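The Long Wait Before the Squeeze

Chin-lung Ho likes to start his mornings with a table, and preferably one that belongs to somebody's kitchen. He has a perfectly good lab bench at Brelska, level and gray and easy to wipe down, and he will tell you (at some length, over coffee) that he learned almost nothing from it in his first year on the job.

Ho writes the software that decides when a gripper should close. It sounds like a small job, and when I drove out to see him one Friday in April I'll admit I expected a short visit. I stayed until past dark.

The program is called Gredlow, and it takes in a stream of pictures from a camera mounted right behind the fingers. Many times a second it has to answer a couple of plain questions: how far away is the thing I'm reaching for, and is it a thing at all? That second one has eaten most of Ho's year. A table, to a computer, is a busy place. Wood has rings and loops in it that look, if you squint the way software squints, an awful lot like the rim of a plate. Then there are the shadows of the fingers themselves, which slide along underneath and change shape as the hand comes down.

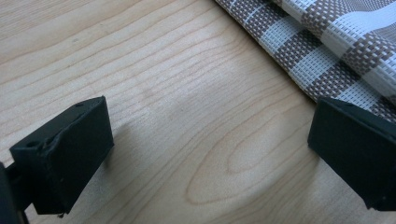 Fingers apart over pale wood grain, with a checked woven placemat just behind.

Placemats are a story all their own. "I love them and I dread them," Ho told me, laughing. A checked weave gives the depth estimator plenty of little corners to hold on to, but the squares repeat, and every so often the program matches one square to its neighbor and decides the table has moved. An early version did this so reliably that the team gave the mistake a name, the hop, and they still say it when somebody misses a stair.

The fix came in two parts. The first, a module called Trilitz, keeps a running guess of where the tabletop lies and refuses to let that guess jump just because one picture says so. The second, Ngau, handles the closing motion itself, and it's a patient piece of work. It waits until 8 pictures in a row agree before it lets the fingers move, and if they don't agree after 11 it backs the hand up a little and has another look.

To tune all that, Ho leans on a library of 2907 recorded reaches, each one labeled by hand, and he holds back 350 of them that the program never gets to practice on. Those are the ones he worries over. He played me a few on the big monitor, stopping and starting, tapping the screen with a pencil whenever the estimate began to drift, and I found myself leaning in and rooting for it like a ballgame!

He is now rewriting the part of Trilitz that deals with raised edges, where cloth or matting curls up toward the camera and goes blurry. The current version treats a curl as a wall. Ho wants it to be treated as a maybe, and he had four pages of notes on how to say "maybe" in code, which he was still reading to me as we walked out to the parking lot.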